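The Night Shift at Trulldale

I was hired by Trulldale to look after one robot. It has two arms, ten fingers' worth of opinions, and a white board full of pegs that it is supposed to put where they belong. My nephew had a similar toy at 14 months. His didn't need a service log.

The ticket from Trilville said: "Unit 627 drifts on the right side. Please fix before October." It reached me in November.

So I turned on the violet lights, which the manual calls "inspection mode" and which make everyone look like a lounge singer, and gave the right hand something to hold.
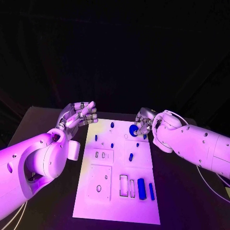 Step one: the disc

The right hand had the blue disc by the board. The left hung over its own corner with its fingers curled, like an uncle at a wedding who has been told not to touch the cake. I checked the wrist offset, typed in 2, and said a word that isn't in the manual.

The manual, by Tavares & Rolon, runs to 51 pages. Page 51 says to see page 14. Page 14 is a warranty card.

Step two: the wiring

I went back to white light and sent both hands up over the far end of the board. The casing on the right arm has an opening with red and dark wires inside. I looked in with a flashlight, nudged the connector and asked for the offset again.

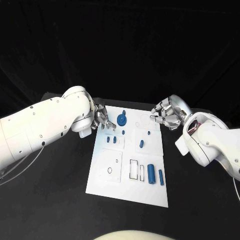 Step three: paperwork

The form had one box for "cause" and it was the size of a tooth. I wrote "connector." Then I ate my sandwich beside the robot and filed the ticket to Trilville, who wrote back in a minute to ask which right side I meant.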